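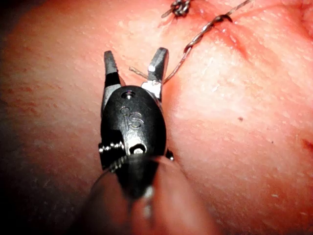
Photo: Pekix wrist camera, Udik suturing bench

Udik project: progress report to the Nedberg fund
06/09/2023

Hi all,

It's been a busy stretch since the February report, so I'll start with the news you've been waiting for. The thread-finding part of Udik works well enough now that we've stopped babysitting it! Not perfectly (I'll get to the bad parts), but well enough that we could finally spend our time on the grasp, which was the whole point of your second installment.

A quick reminder of what we said we'd do. We wanted the instrument to find a loose length of suture near a stitched line, open its jaws, come in at a sensible angle and take hold of the thread without snagging the stitches already in place. All of it from one small camera riding at the wrist, with no overhead view to help. Plenty of people told us to add the overhead view. We did think about it, but in a cramped setup that second camera is the first thing to get blocked, and I'd like to know how far we can get without it.

The view from the wrist is great for some things and rotten for others. With the jaws wide open in a V you get the gap, the braided thread coming down from the incision to the jaws, and even the little knot up on the line, all in one picture. What you don't get is much sense of depth. The thread reads as a dark twisted line over a textured surface, and whether it's touching that surface or floating a hair above it is very hard to tell from a single picture. The shaft end of the tool is blurred too, so we can't lean on it for scale.

So we changed the method. The old version tried to work out the full 3D path of the thread before moving. The new one only cares about a short piece of it, the bit nearest the jaws, and it makes a small sideways move first to see how that piece shifts against the background. Then it picks its angle and goes in slowly. It sounds almost too simple, and I argued against it for weeks — I was wrong, and I've bought the coffee to prove it.

Now the numbers. We've collected 2745 labeled pictures from the wrist camera, which is more than we promised. Of those, 1051 show the thread crossing or lying close to a stitched line, the case we care about most. On the bench we ran 194 full grasp attempts with the new method, and it got a clean hold in 65 percent of them. I know that isn't a figure to put on a poster. Our goal for this stage was half, though, so I'm pretty happy with it, and a miss usually means the jaws close on nothing and the arm backs off for another go.

The misses come in a few flavors. Pale loose ends are the worst. A short light-colored end lying between the jaws can look a lot like a crease or a highlight, and the software either ignores it or gets far too interested in it. Kinks are next: where the strand twists into a small loop, the model sometimes decides there are two threads and aims between them. We've also had trouble when one side of the view drops into heavy shadow. Turning up the light helps the shadow and makes the shiny spots on the metal worse, so we're now training on several light levels and letting the model sort it out.

On hardware, the Tarar controller is fine after the firmware update, and the delay we complained about last time is gone. The instrument cables are stretching a bit with use, so the jaw opening drifts over a long session. We now re-zero it at the start of every batch. It's boring and it eats time, but the results got a lot steadier once we did.

Spending is on track. We moved a little money from travel to spare instruments (you approved this by email, thank you) and I don't expect to ask for any more changes.

Next up is pulling the thread after the grasp, with a limit on force so we don't tug on finished stitches. We'll also rerun the whole set of attempts with thread in a second color, mostly because I suspect our model has learned "dark and braided" a bit too well. Data and labels will go in the shared folder once I've finished cleaning up the file names, and you're very welcome to come by and watch a run.

Thanks again for the support,
The Udik team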